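Wurnovus Firnex Head-Worn Capture Kit

Product code FX-11
Page last revised 25th April

Overview

The Firnex kit records hand work from the wearer's point of view, for teams who need examples of ordinary manual tasks to train a learning system. It is worn on the head and leaves both hands free. Recordings are split into episodes, labelled and exported in a form that common training tools can read.

The kit is intended for indoor work at arm's length: shelf stocking, packing, sorting, folding, kitchen preparation and light assembly. It is not rated for use in rain, in cold stores or near open flame.

What is supplied

Headband with front mount and rear battery pouch
Camera module, fixed focus
Two battery packs
Charging lead and cable clips
Calibration board, folding
Firnex Desk software licence, one seat
Printed quick guide

The carrying case is sold separately. Dark plain sleeves can be added to any order in sizes small to extra large.

Fitting

Set the headband level with the eyebrows and tighten the rear wheel until the mount does not shift when the wearer looks down. Tilt the camera so that both hands are in view when held out at waist height. Check the live view with the wearer standing in the working position. A tilt that is correct at a table will usually be too high for a low shelf, and should be set again for each station.

Long hair should be tied back. Wearers with glasses may need the thicker brow pad (part FX-P2).

Recording

An episode starts and stops with a single press on the side button. Keep each episode to one task with a clear start and finish. Hands should be out of view for a moment at both ends, which allows the software to find the cut points without manual trimming.

The internal store holds 583 episodes at the default length and quality. When it is full, recording stops and the side light turns red. Older material is never overwritten.

Vary the stock, the starting layout and the wearer between sessions. A set gathered from one wearer at one shelf will train a system that copes poorly elsewhere. For shelf work we advise at least 100 episodes per product type, including episodes in which items begin out of line or out of place.

Labelling

Firnex Desk assigns a draft label to each episode from a task list that the user supplies. Labels may name the action (reach, touch, grip, adjust, release), the hand in use and the item handled. Each draft must be accepted or corrected by a person before export. Left and right hand are labelled separately, so an episode in which the two hands do different things carries two tracks.

Wet wipes on a steel shelf, task group "shelf tidy":
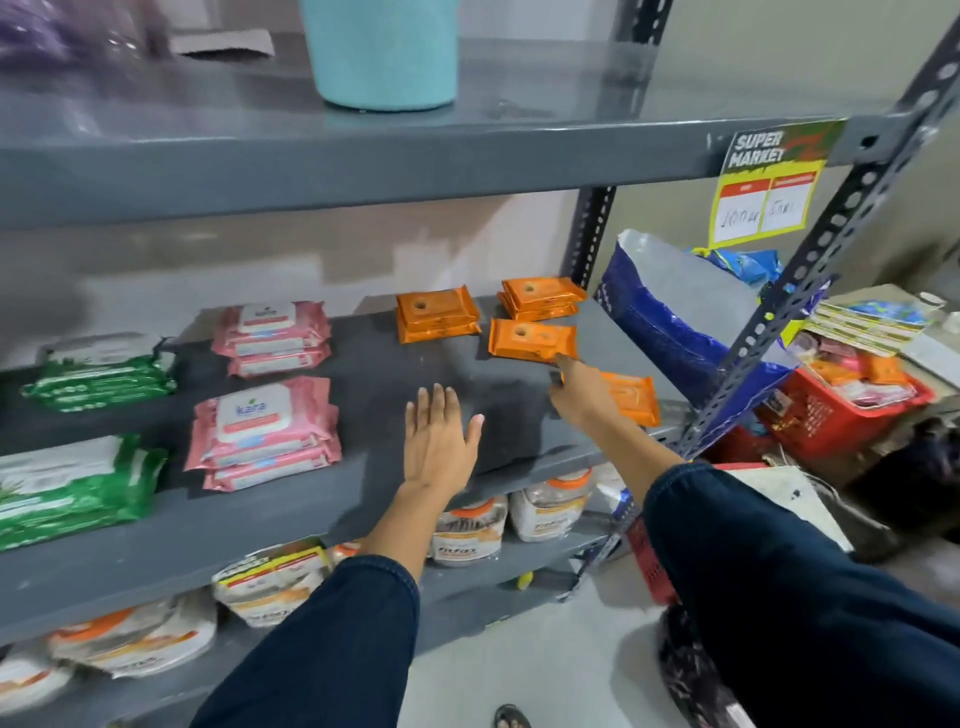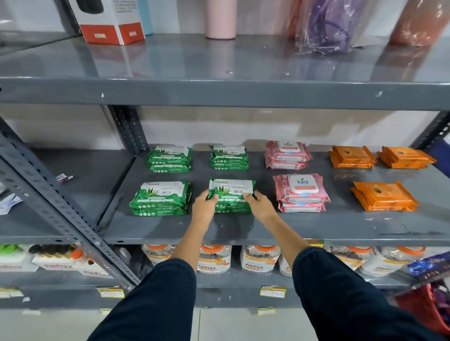 Privacy

Other people in the workplace should be told when the kit is in use. Faces are blurred on export by default. The blur can be switched off only by the account holder, and the change is written to the project log. Sound is not recorded.

Compatibility

Exported episodes can be loaded directly into Panagiotou training software from release 11 onwards. Users of the Muter arm controller need the separate converter, available from the downloads page. The converter maps hand tracks to a two-finger gripper and discards finger positions that the gripper cannot copy.

Ordering

Firnex kit, complete: £1,256 excluding VAT
Spare parts and sleeves: see the parts list

Orders placed before the end of October include the second software seat at no charge. Returns are accepted if the seal on the camera module is unbroken.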